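Vamside Katerer bench cell kit, nine months in

I bought the Katerer frame kit for our shop in Wultham in the winter, and it has been running two small arms most working days since then. The review I put up in August was short and covered the build only. Several people asked for more on upkeep, so this is the longer version. The hour meter on the controller passed 400 last week.

The kit is sold without arms. For 1274 dollars you get the aluminum rail, the corner posts, three wall panels, the floor with its edge strips, the vented front panel, a pair of mounting plates, finger sets for the grippers and a bag of cable clips. I paid full price and have no connection to Vamside. The arms came from another cell we had retired, and Vamside's hole pattern fit them without drilling.

Building the frame

The rail goes on first, and it should be leveled before anything else touches it. The instructions leave this until after the walls are up. Ignore that. Once the corner posts are tight the rail can't be shimmed without loosening the whole front, and I had to take mine apart and start over. On the second try I leveled the rail, bolted the front panel under it, then set the posts and slid the walls in. The second build took an afternoon.

The bolts are decent. The T-nuts are soft, and I rounded out a couple on the first build. Buy steel ones before you start and put the supplied ones in a drawer.

The wall panels are plain and meant to be covered. We paper ours and change the paper between jobs, and we lay fabric over the floor and trap it under the metal edge strips. The strips hold the fabric well in the middle of each run and less well at the corners, where it wants to creep toward the arms. Pull it tight front to back first, then side to side. If you do the sides first you get a ridge across the work area that no amount of smoothing will take out, and small parts will tip over on it.

Mounting the arms

Each arm sits on its own black plate, and the plates bolt to the rail near the front corners. You can slide them along the rail before tightening. I would spend some time here. Too far apart and the grippers meet at the end of their reach, with the elbows nearly straight and no stiffness left. Too close and the shoulders crowd each other whenever both arms turn inward. I bring both grippers together over the middle of the floor at working height, lock one plate, and nudge the other until both arms look equally bent. Then I mark the rail with a paint pen.

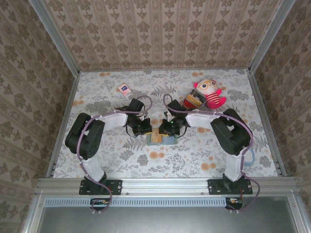
After that, tighten the plate bolts in a cross pattern and go around a second time. Mine settled during the first week and needed another quarter turn. They haven't moved since, and the paint marks still line up.

The meeting point is also my regular check. On Monday mornings I put a small part in the center, send both arms to it slowly, and see whether the jaws come down evenly on either side. If one arm is off I look at the plate bolts first, then the shoulder, then the wrist. Only twice has it been anything other than a joint that wanted homing again.

Cables

This is the weakest part of the kit. The clips are fine on the straight links and poor at the joints. Run the gripper cable along the outside of each arm, over the upper link and around the shoulder, then down past the base to its board below the rail. Leave a generous loop at the bottom. The manual shows a much shorter one, and with a short loop the cable goes tight when the arm reaches for the far corner. I lost a connector that way in the first month. The gripper dropped out in the middle of a move and came back when the arm returned, so I spent a whole morning looking for a software fault.

The boards hang under the bases with very little around them. They are easy to get at, which I like when I'm checking a connector, and they are also right where a sleeve or a screwdriver can catch the wires. A simple cover would have cost Vamside almost nothing. Bastien Royer, who shares the shop with me, made a pair out of scrap sheet, but we leave them off when we're working on the wiring.

The vent strip along the top of the front panel collects lint from the floor fabric. A vacuum with a soft brush clears it. I do it on Fridays.

The fingers

The set I use most is the yellow one, with square recessed cutouts in the body and black rubber along the inner faces. I was doubtful about these. The lattice looked like it would flex sideways under load, and it does give a little, but on thin and slippery things that helps. The fingers settle against the work and the rubber does the rest.

Soft plastic is what I judge a finger set by. A display folder is a good test piece: the pages slide over each other, the whole thing wants to fan open, and if the grip is uneven it swings around and hangs at an angle. With the force set low the rubber holds the sheets together at one narrow point and leaves them free above it. With the force set high the pages crease and you have ruined a folder. Start at the lowest setting and come up one step at a time.

Care of the rubber is simple. Wipe the strips with a damp lint-free cloth at the end of the day. Don't use alcohol. I did for the first few months, and the strips turned shiny and started to let go of anything smooth. Check the ends of each strip with a fingernail while you're wiping, because they lift there before they lift anywhere else. A lifted end can be stuck back with contact adhesive if you catch it early. Clean out the old glue, press it down, and clamp it overnight.

When the strips are past saving, the whole finger swaps in a few minutes. After a swap, close the gripper on nothing and look at the gap from the wrist camera. It should be the same width from top to bottom. If it's wider at the tip, a finger isn't fully home on its carrier – back the screws off, push it in, and tighten again.

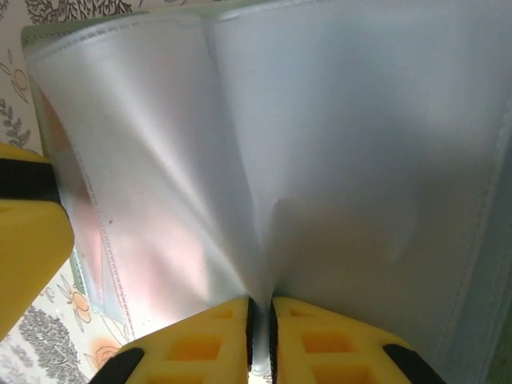 Spares and support

Vamside sells fingers in pairs and rubber strips by the pack. In the US they come through Villanueva, who shipped mine quickly both times. The corner posts and plates aren't listed as spares at all. I asked, and was told to email when I needed one. I haven't needed one.

Support itself is one person on email, Raphaël Gaillard, and he knows the product. He answered my question about the loop length with a sketch and agreed that the manual was wrong. The version on their site still has the old drawing.

My upkeep, for anyone who wants to copy it

Every day: wipe the rubber, look at the strip ends, check that both grippers answer before putting any parts in.

Every week: center check with a part, vacuum the vent strip, pull the floor fabric tight at the corners.

Every month: go over the plate bolts and post bolts, unplug and reseat the cables at the boards, run both arms slowly to every corner and watch the cable loops.

The daily work takes no time at all. The monthly round takes me 20 minutes if nothing is wrong.

Would I buy it again

Yes, with steel T-nuts in the same order. The frame is straight and stiff, the rail makes placing the arms easy, and the yellow fingers are better than the ones we had before. The cable clips and the manual are below the rest of it, and the bare boards bother me more than they seem to bother Vamside. If you only want one arm, the kit is too wide and you'd be paying for floor you won't use.

Four stars out of five.

Comments

tmw_bench
Did you try the wide fingers that come in the same bag? Mine rub on the wrist housing when fully open.

Author
Mine rubbed too. There's a travel limit in the gripper settings, and taking it down 9 counts cleared it. I went back to the yellow ones anyway.

Lorna P.
Agree on the T-nuts. I'd add that the edge strips have a burr on the underside that snags fabric. Run a file down them before you fit them.

kesslerj
How do you get old wallpaper off the panels without wrecking them? I pulled a strip of the facing off mine.

Author
We don't glue to the panel. Double-sided tape around the border only, and a warm iron on low if it won't let go.

kesslerj
Thanks, will try tape on the new one.

dpo
Our left arm drifts at the center check every week even after homing. Plate bolts are tight.

Author
Try the shoulder fasteners. One of mine was loose from the factory and it looked exactly like a homing problem.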